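Muvier
Careers

Itinerary Operations Specialist (Guided Small-Group Travel)
Location: Broscombe office, with field travel
Contract: Permanent, full time
Reports to: Head of Operations
Reference: ops 780
Posted: October 2026

About the role

Muvier sells and operates guided small-group trips. The maximum group size is 19 travelers plus one guide. We do not resell seats on trips operated by other companies, and all itineraries are built, priced and run from the Broscombe office.

The Itinerary Operations Specialist is responsible for the working file behind each departure: the day plan, the supplier bookings, the permit and entry requirements, the ground transport schedule and the guide's briefing pack. The position is vacant following an internal move. The successful candidate will take over a portfolio of walking, rail and river itineraries that are already on sale, and will build new ones from the second season onward.

This is an office-based role with a field component of up to 50 nights per year. Field travel consists of route checks, hotel inspections and, when a guide falls ill, short-notice cover on a live departure. It is not a guiding position, and applicants whose main interest is guiding should look at the seasonal guide vacancies listed separately.

Main duties

Build day-by-day plans to the Muvier template, including start and finish times, walking distances, elevation gain, driving times, meal arrangements and a fallback for each weather-dependent activity.

Request, confirm and reconfirm supplier services. Reconfirmation takes place at four fixed points before departure, and each reconfirmation is logged with the name of the person who gave it.

Maintain the rooming list and release unsold rooms before the supplier's release date. Late release charges are recorded against the departure.

Check passport validity, visa and vaccination requirements for each nationality on the manifest, using the relevant government source on the date of the check. Secondary websites are not accepted as evidence.

Prepare the guide's briefing pack. The pack contains the manifest, dietary and medical declarations, emergency contacts, vouchers, cash advance sheet and route notes. It is issued in print and as an offline file.

Reconcile guide expenses after each trip and close the departure in Kanex, our booking and costing system.

Review traveler feedback and post-trip guide reports, and amend the itinerary file where a change is justified. Each amendment carries a version number and a short reason.

Take part in the duty phone rota. The rota currently runs one week in four.

Costing

Every itinerary is costed per person at three load levels: minimum group, expected group and full group. The specialist prepares the cost sheet and the Head of Operations approves it. Fixed costs (guide fee, vehicle, permits charged per group) must be kept apart from variable costs (rooms, meals, entrance fees, rail tickets). Foreign currency items are entered at the budget rate for the season and not at the daily rate. Candidates will be asked to complete a short costing exercise at interview, so some prior practice with spreadsheets is assumed. Macros and scripting are not required.

Supplier work

We use local ground handlers in most destinations. The largest of these is Bunnag, which handles transfers, river transport and most hotel contracts for our Southeast Asia departures. The specialist will hold a scheduled call with Bunnag each week in season and will deal directly with individual hotels, rail operators and vehicle owners elsewhere.

Supplier contracts are negotiated in June for the following season. The specialist drafts the rate request, compares returned rates with the previous year and prepares a summary for signature. Allotments, cancellation terms and free-of-charge places are negotiated by the Head of Operations with the specialist present.

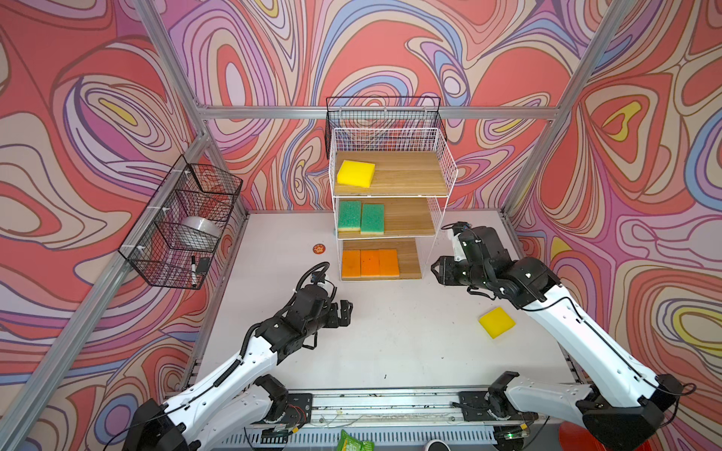 Yellow sponge on the upper board of a white wire shelf unit.

Incident handling

The person holding the duty phone is the first point of contact for guides, travelers on a trip and suppliers outside office hours. Typical calls concern missed connections, lost luggage, minor illness, vehicle breakdown and rooms not ready on arrival. The duty holder may spend up to the delegated limit without further approval. Anything involving hospital admission, a missing traveler, a police report or a security alert is escalated at once to the Head of Operations, who opens an incident file.

The specialist must be able to write a clear incident note: time, place, persons involved, action taken, cost committed, next contact time. Notes are written during the incident and are not tidied up later. Corrections are added as new entries.

Required

At least two years in tour operations, ground handling, expedition logistics or group reservations.

Accurate written English. A second language in use in any of our destinations is helpful; please state your level plainly.

Working knowledge of group hotel contracting, including allotments, release periods and attrition.

Ability to read a topographic map and estimate walking time for a mixed-ability group.

A passport valid for international travel and no restriction on travel at short notice.

Right to work at the Broscombe office. We are not able to sponsor work permits for this post.

Desirable

Experience leading or assisting on multi-day trips.

A current first aid certificate. If you do not hold one, the course is taken during probation at our expense.

Experience with rail group bookings, where ticketing deadlines and name-change rules differ by operator.

Familiarity with Kanex or a comparable booking system. Training is provided.

Hours and conditions

Office hours are 9:00 to 5:30 with an unpaid lunch break. Duty phone weeks attract a flat allowance plus time off for any call-out exceeding one hour. Nights spent in the field are compensated with a daily allowance, and rest days falling during field travel are returned in full.

Annual leave follows the company scale and may not normally be taken in the three weeks before the start of a main season. Each employee may join one Muvier departure per year at cost, subject to space, after completing probation. The probation period is six months, with a written review at the midpoint.

The salary band and the duty allowance are stated in the information sheet, which is sent to all applicants on request. Placement within the band depends on relevant experience. There is no commission on this post.

Training period

The first two weeks are spent in the office on systems and file structure. In the third week the specialist shadows a duty phone holder. A first field trip follows, normally as an observer on an existing itinerary, after which the specialist submits a route check report in the standard format. Sole responsibility for a departure begins only when that report has been accepted. The existing portfolio is handed over in stages, starting with departures furthest from their start date.

How to apply

Send the following by email to the operations recruitment address, quoting reference ops 780 in the subject line:

1. A résumé of no more than two pages.

2. A cover letter of one page. State which type of itinerary you have handled (walking, rail, river, vehicle-based), the usual group size and which parts of the file were your own work.

3. One sample day plan for a destination you know, in any format. It should cover a single day with at least one transfer and one activity. Remove client names and confidential rates.

4. The names of two referees. Referees are contacted only after an interview and with your agreement.

Applications without a day plan will not be assessed. Photographs of applicants are not needed and should be left off the résumé.

Selection

Applications are read as they arrive, and the post will be closed once a shortlist has been drawn up. Shortlisted candidates have a video call of 30 minutes, followed by an interview at Broscombe. The interview includes the costing exercise and a simulated duty phone call. Reasonable travel costs to Broscombe are refunded against receipts within the country. All interviewed candidates receive a written result.

Please tell us in advance if you need any adjustment to the exercise, the call or the premises.

Questions about the content of the role may be addressed to Ghassan Harb, Head of Operations. Questions about pay, leave or the application procedure should go to the recruitment address.

Application data is kept for the length of the selection process and deleted afterward unless you ask us to retain it for later vacancies.

Other current vacancies
Seasonal Guide, Walking Program
Seasonal Guide, Rail Program
Reservations Assistant (part time)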